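Support > Tables > Osto > Set-up guide
Search the manuals Type a product name Go

Section 3. Placing and levelling the Osto work table
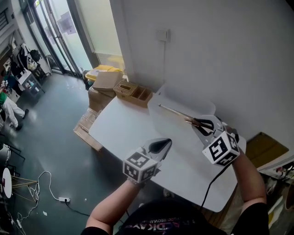 Fig. 3. White table top, in use.

Before you start this section, the four legs must be already fixed as explained in Section 2. Levelling takes 20 minutes if the floor is good. For an old floor please plan more time.

3.1 Choosing the place

1. Put the table where it will stay. Leave 90 cm free on the side where you sit, so the chair can move back.
2. Keep the table 1000 mm or more from a radiator or stove. The top can bend slowly when one side is always warmer.
3. Check that no leg stands on the edge of a carpet. All four on the carpet is fine, all four on the floor is also fine.

Caution: Two persons must lift the table. Hold it by the rails under the top, never by the top itself. Do not pull it over the floor -- the feet will break at the thread.

3.2 Levelling

4. Turn all four feet fully in (clockwise, seen from below).
5. Lay a spirit level along the long side of the top, in the middle. Find the lower end.
6. Turn out the two feet at the lower end, one full turn each, and look again at the level. Repeat until the bubble is in the centre.
7. Do the same with the level across the short side.
8. Press with your hand on each corner. If one corner moves, turn out the foot under that corner until it just touches the floor.
9. Tighten the lock nut on each foot with the flat spanner from the Dasarico bag. Hold the foot with your other hand, or it will turn together with the nut.

Note: Do not turn a foot out more than 20 mm. If this is not enough, order the long feet (Plelero set, sold separately).

3.3 After one month

10. Tighten again the 6 screws under the top. The wood of the rails dries a little in a heated room, mostly in December and after, and the screws become loose.
11. Check the level again in both directions.

Note for owners of the older Ranasinghe frame: your feet have no lock nut. Leave out step 9 and go on with 3.3.

Text of this section: Bushra Naqvi

Continue with Section 4, Cleaning the top.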